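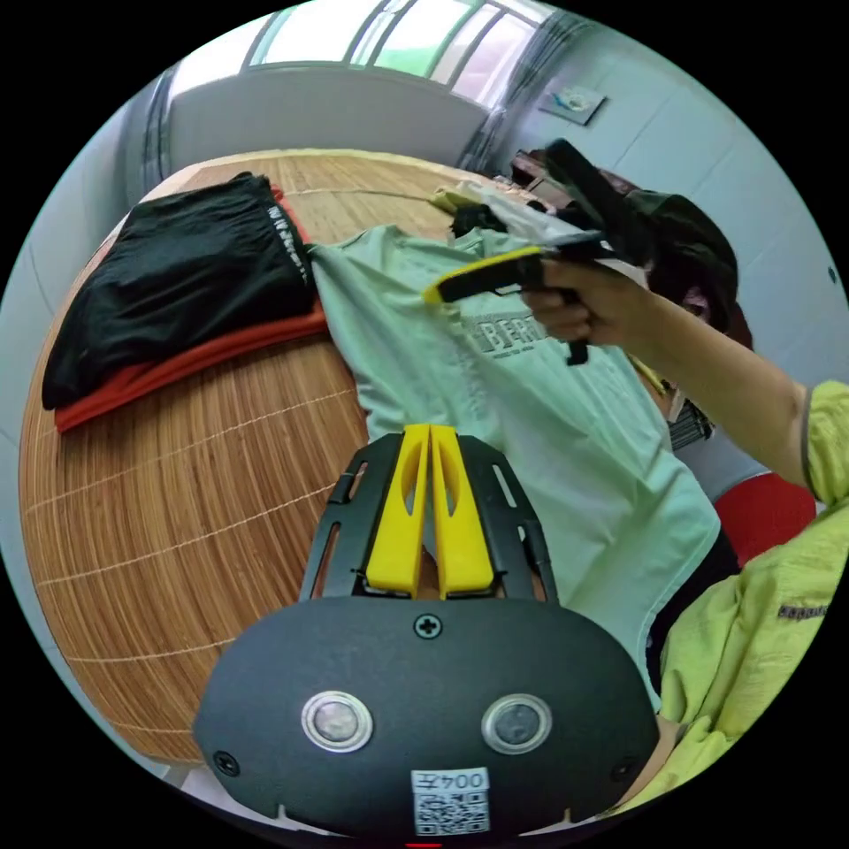
Jomar Navarro asked at the last open evening why we still fold every shirt ourselves, if the purpose of all this is that a machine will fold them one day. He said it a little louder than he wanted, I think, and several people laughed, and then he said that he meant it as a serious question. I promised him an answer in the newsletter, and I try to give it now.

The short answer is that the folding is the teaching. In our group we do not write a program that says "take the left sleeve, move it to the middle." We tried this in December with one towel, and it worked as long as the towel was lying exactly as we had planned. A T-shirt is never lying as you planned. So we take a gripper in each hand, we fold the shirt with the grippers and not with our fingers, and every movement is recorded together with the view from the camera on the tool. Later the recordings go to Clellano, where the training is done, and the model must find out by itself what all these folds have in common.

Jomar then wanted to know if it would be easier to steer the robot arm from a distance, as he had seen in a video from a trade fair. It is a good question, because we did exactly this for our first 3 months at Flosdale. The person sits with two handles, and the arms on the other side of the room repeat what the handles do. For boxes and cups I still like this method very much. For cloth I found it very tiring. You do not feel when the fabric begins to slip, there is a small delay, and after one hour your shoulders are up at your ears. In one afternoon with the arms I finished 17 shirts. With the hand-held grippers, in an afternoon of the same length, I finished 156, and I had also time for coffee.

I must be fair and say that the two numbers do not measure the same thing. A fold made with the arms is a fold which the arms can certainly do, because they just did it. A fold made by a person holding a gripper can contain a movement that the robot cannot repeat. People turn the wrist very far without thinking. They lean over the table. They walk to the other side when the hem is difficult to reach, and the robot has no legs. We lose some recordings for this reason, and when we check them we see mostly the same mistake: the elbow went somewhere an arm from Jelach cannot go.

For everybody who would like to come and fold, I write down what we learned until now.

Start slowly, but do not become slow in the middle. A recording where the person stops and thinks teaches the robot to stop and think, and it is not good at the second part.

Close the fingers fully before you lift. With your own hand you can hold a shirt very loosely, and you will want to do the same with the gripper. Please resist.

Look where the gripper looks. It was the most difficult point for me. Your eyes see the whole table, but the camera on the tool sees only what is in front of it, so if you take the collar from a strange angle, the recording shows mainly your good luck.

If a fold goes wrong, repair it and continue. In the first weeks we deleted such recordings, and our colleague at Tóth wrote us a rather strict message about it. The model had seen only perfect work, and when a sleeve fell back it had no idea what to do. Now we keep the repairs and mark them, and sometimes we even begin with a badly folded shirt on purpose.

Please bring different clothes. We have enough plain shirts in medium. Printed ones are useful, also thick ones, children's sizes, and shirts which were washed so many times that they do not keep any shape. Dark clothes on top of other dark clothes are still a problem for us, and for that reason we want more of them. Nothing with buttons for the moment.

About the robot itself I can report the following. At the test on July 17, 2025 it folded a shirt from start to finish in 6 attempts, one after the other, and in the next one it picked up two shirts together and folded them as if they were one. The result was very neat, I must say, and completely wrong. We had almost no recordings with a second piece of clothing touching the first, so it is our fault and not the fault of the model. From now on we try to leave other clothes on the table while we work.

Jomar asked one more thing at the door, when I was already looking for my keys: does the robot learn the personal style of the one who folds? Yes, a little. Two of us fold the sleeves first and the others fold the shirt in half first, and in the beginning the model mixed both and stopped halfway between them. We agreed to do sleeves first. I had voted for the other way, and at home I continue to fold in half.

The next folding afternoon is in the usual room at Flosdale, and beginners are welcome at any time before the break. You will need perhaps a quarter of an hour until the grippers stop feeling like oven gloves. Please wear something with sleeves that do not hang down over your hands, and write to us before you come if you are left-handed, so that we can prepare the straps on the correct side.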